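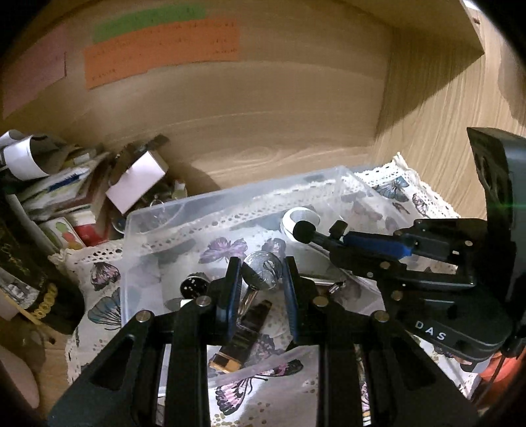

*Hand-held gripper over the plastic container, metal disc between the blue pads; second gripper at right.*

26/07/2023 – Groken two-gripper kit, evaluation notes, Drollton workshop

The kit remains under review against the Brollodell requirement for small household items. The supplier's offer covers 4 grippers, spare pads and 412 sessions of processing under the Marquez service plan. The plan may be reduced to 200 sessions without penalty if notice is given before the end of August.

Work at the desk station continued with the shallow translucent container on the butterfly cloth. Contents are mixed: a shiny metal disc, a small round black object, a thick white ring-shaped object and other small pieces. The patterned cloth is to be retained for all desk trials.

Points recorded for the review:

- Pads: ribbed, blue. Replacement requires two screws per pad according to the manual. The manual does not state a torque value – query sent to the supplier.
- Working space: with both grippers over the container the tips are close together. Operators should agree on which side moves first.
- Pile at left of the station: leave in place. Any change is to be entered in the station sheet.

Open items: written quotation for spare linkages; confirmation that pads can be ordered separately from the jaws. Pad wear check to be repeated in August, same station and same container.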